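Handling rules for shared manipulation rooms

Handling rules for shared manipulation rooms are written rules for places where robot arms and hands work with everyday objects while people do other work in the same room. They are usually added to the safety documents of the robot maker and do not replace them. The best known set is the Bondilel Room Code, which has 40 rules in its present edition. A shorter set, the Nivwood List, is used mainly for teaching.

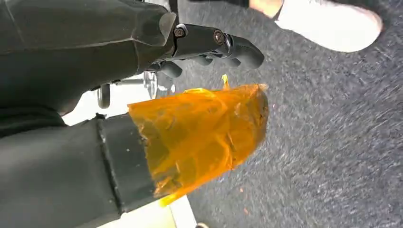

Kemppainen

Background

The first edition of the Bondilel code was made from a collection of 484 incident notes. Most of the notes did not describe injuries. They described dropped objects, pulled cables, torn packaging and recordings that had to be thrown away. For this reason the code gives much space to the order of the room and less to the speed and force of the arm, which other documents already treat.

Objects and packaging

Soft wrapping is treated as a separate class of object. A wrapped item changes its shape when fingers close on it, and thin plastic can leave small pieces on the floor. The code asks that the floor under the working area is checked after each series, and that pieces are picked up by hand only when the arms are stopped. Wrapping with long loose ends should be trimmed or taped before use.

Flat items, such as printed cards, have their own section. They should have rounded corners or a thickness that the fingers can hold without bending them. A rack or holder with slots should be fixed to the table when the robot has to insert something into it.
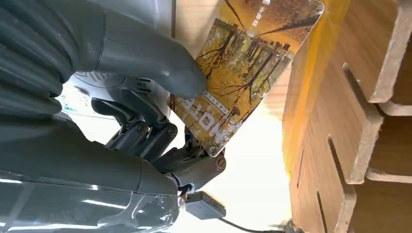
The width of a slot is to be written down before the work starts, together with the thickness of the item. The Nivwood List leaves out this rule, and this was criticized in a review by the Zilau laboratory, which studied 772 insertion attempts and found that the missing widths made comparison very difficult.

Cables and small equipment

Both sets of rules say that cables should not cross the path of an arm. Power adapters are to be placed at one end of the table, and hanging cables should be tied. Small devices that are not part of the task may stay on the table if they are outside the marked reach of the robot.

People in the room

A person may work at a laptop or stand near the arms, but everyone present must know where the stop button is. 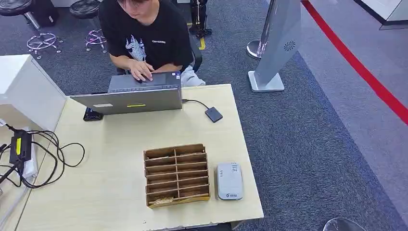 Chairs and stools on casters are allowed outside the marked reach. Closed shoes are required in the Bondilel code and only recommended in the Nivwood List.

Use and revision

The code is revised every April. The list was last changed on 3 Sep 2020, when the section about batteries was added. Around 3,597 printed copies of the code have been given out, mostly to schools and small laboratories.

See also: Gripper; Risk assessment; Workcell layout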